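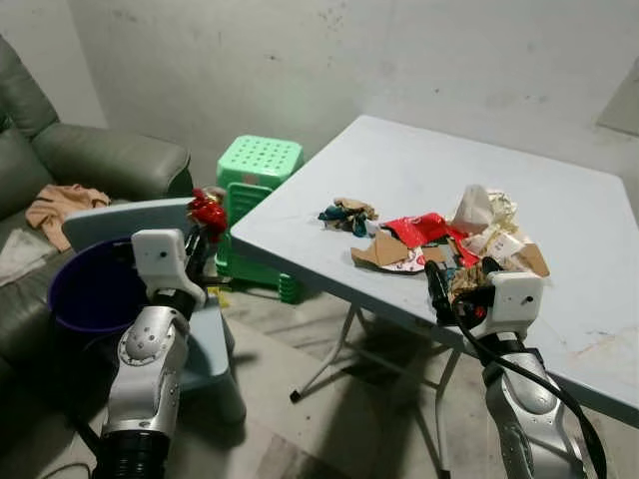
How full can the bucket get before it has to be emptied?
Empty it when the contents reach 2 inches below the rim. Above that level, light wrappers slide off the pile and end up on the floor.

4.3 Clearing the folding table

Before you start, check that both leg braces are locked. Place the bucket on a chair next to the table — the Havico folding chair is too light for this and must not be used.

1. Put on gloves.
2. Push the trash together in the middle of the table. Keep it clear of the edges.
3. Take out flat cardboard first and stack it separately. Torn pieces go in the same stack.
4. Pick up crumpled paper and plastic wrappers by hand and drop them in the bucket. Do not sweep them over the table edge.
5. Shake out paper that is tangled with strips or film and separate the two. If they do not come apart, treat the whole piece as mixed trash.
6. Wipe the tabletop with a damp cloth. Dry it before folding.

CAUTION: Do not press trash down in the bucket while it is on the chair. Lift the bucket to the floor first.

Note: Wrappers with a shiny inner layer are not accepted with paper. See table 3 for local sorting codes.

4.4 Emptying and storage

1. Carry the bucket with both hands under the rim. Maximum load is 19 pounds.
2. Empty it into the large bin and rinse with plain water. Wulen cleaner may be used on stains — dilute as stated on the bottle.
3. Fold the table and store it upright. Leave the bucket upside down until dry.

Replacement gloves and cloths: ask Bimla Rastogi, extension 22. Orders for December must be in by the last Thursday of the month before.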